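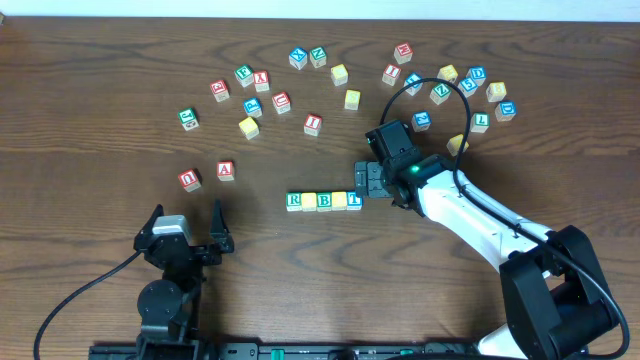
Monday, the row in the middle. Right arm at the blue T.

What a day! I got almost nothing done that I had planned, and I still came home buzzing, so I want to get the fault down before I sleep.

The job is simple to say. Two arms on one rail, alphabet blocks all over the table, and the Drolico program has to pick blocks and push them together into a straight row. The morning went beautifully. I ate my sandwich standing up because I didn't want to look away.

Then, at 2 in the afternoon, the left arm stopped dead in the middle of a reach. No bump, no grinding, no stall warning. The log said "joint limit" for the wrist, and the wrist was nowhere near its limit. I cleared it, ran the same move again, and it went through without a murmur. Same thing on the next few runs. And then, of course, it stopped again.

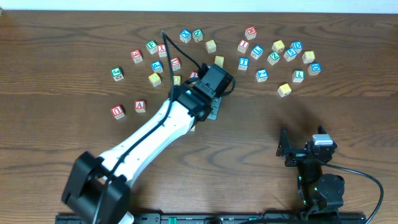
Left arm out over the blocks, the other one folded.

My first guess was the cable. It makes a big loop off the wrist and I have never liked that loop — if it tugs at the connector, the angle reading could jump. So I hit the stop, cut the power, and worked the wrist by hand through its whole turn while I watched the plug. It looked fine. I was a bit let down, to tell the truth, because I had a fix all ready in my head.

So I went digging in the log, and this is the part I loved. There were 191 moves in it, and 19 of them had ended in the false limit. I sorted them by how far the arm was reaching, and every single bad one was a long reach with the wrist turned the same way. Short reaches, never! After hours of it looking random I could have danced.

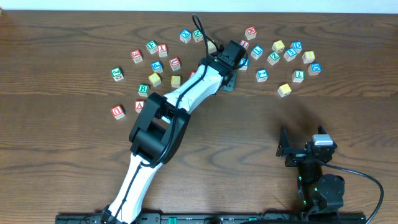

With the pattern in hand I could make it happen whenever I wanted. Long reach, wrist over, stop. I went back through the settings file line by line and found that the wrist limit had been copied from the old Buenaventura setup, where the gripper was mounted turned by 36 degrees. The arm was obeying a limit that belonged to a different machine.

What bothers me is the other end of it. If the limit was too tight on one side, it was too loose on the other by the same amount, and on that side the wrist could have wound the cable up or swung into the other arm. I had been cheerfully reaching past the guard all morning. The speed cap was on and I kept my hands out, but still.

New limits are in, both sides, both arms. I want slow runs only tomorrow, and a look at the files on the Pestetti bench too, as they came from the same copy. Also order cable clips. Also eat a real lunch.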